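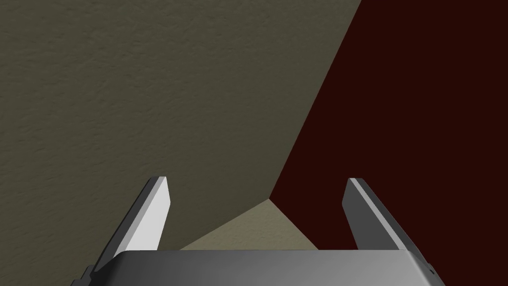

Section 3. Planning and budgeting for a Prekel gripper station

3.1 Purpose of this section

This section is intended for departments at Claltulthorpe and Felludwood that are preparing a request for equipment. It covers the period before an order is placed. Mechanical installation is dealt with in Section 4 and operator training in Section 6.

Requests must be made on the Station Planning Form, issue of 5/30/22. Earlier issues will be returned to the sender.

3.2 Before you begin

You will need:
a floor plan of the proposed room, with the position of doors and power outlets marked;
a list of the parts to be handled, with the width and weight of each;
the cost code of the department that will own the station;
access to the Nigam simulation package, in which the trial layout is built.

Note: The Nigam package is licensed per department. If your department has no licence, the Equipment Office can lend a seat during the planning stage. The loan ends when the order is signed.

3.3 Building the trial layout

1. Open Nigam and select New Room. Enter the wall lengths from the floor plan.
2. Give adjoining walls different surface colours. Corners are then easier to find when the view is tilted.
3. Load the two-finger gripper from the Prekel library. Do not scale the model.
4. Place the arm base at the proposed mounting point and lock it.
5. Set the view to Wrist. The fingers and the top of the gripper body should both be in sight.
6. Open the fingers fully and turn the wrist towards the nearest corner of the room.
7. Check that the foot of the corner can be seen between the fingers. If it is hidden, adjust the wrist angle and repeat step 6.
8. Save the view and attach it to the planning form.

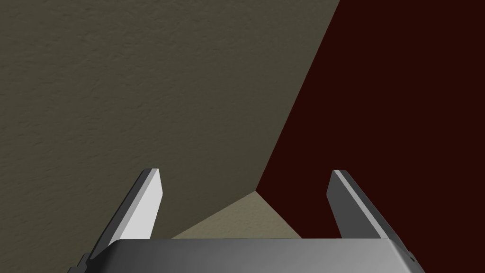
Figure 3-2. Wrist view in simulation, fingers open, with the foot of the corner visible between them.

9. Move the arm through its full range and record the smallest distance between any part of the arm and a wall. Enter this figure in box 7 of the form.

Caution: The clearance in box 7 must not be less than 500 mm. Where the room cannot provide this, choose another mounting point. A request with a smaller clearance will be refused, whatever guarding is proposed.

Note: Bare walls and floor are sufficient for the trial layout. Benches, racks and feeders are added in Section 4 – please do not delay the request in order to model them.

3.4 Preparing the budget

The costs below are in pounds, exclude tax and apply to orders received before the end of July.

Gripper, two-finger, with mounting bracket: 1091
Controller cable set and wall box: 764
Site visit and electrical check: up to 900

The arm itself is bought under the central agreement and does not appear in the departmental budget. Fingers are treated as wearing parts. A spare pair should be entered under consumables in the first year, and again in each year that the station remains in use.

1. Copy the costs above into part B of the form.
2. Add the price of any guarding, supported by a written quotation.
3. Enter the cost code and obtain the signature of the budget holder.
4. Send parts A and B together. Part A alone will not be placed in the queue.

Caution: Do not order fingers from another supplier to reduce the first cost. The clearance recorded in box 7 is valid only for the gripper model used in the trial layout, and any change of finger requires the layout to be run again.

3.5 After submission

The Equipment Office will open the saved layout and compare it with the floor plan. If the two do not agree, the form is returned with the differences marked – the request keeps its place in the queue provided that a corrected layout is received before the next purchasing round.

Requests from Felludwood are checked at Claltulthorpe and should be sent there directly. Keep a copy of the layout file until the station has been accepted under Section 5.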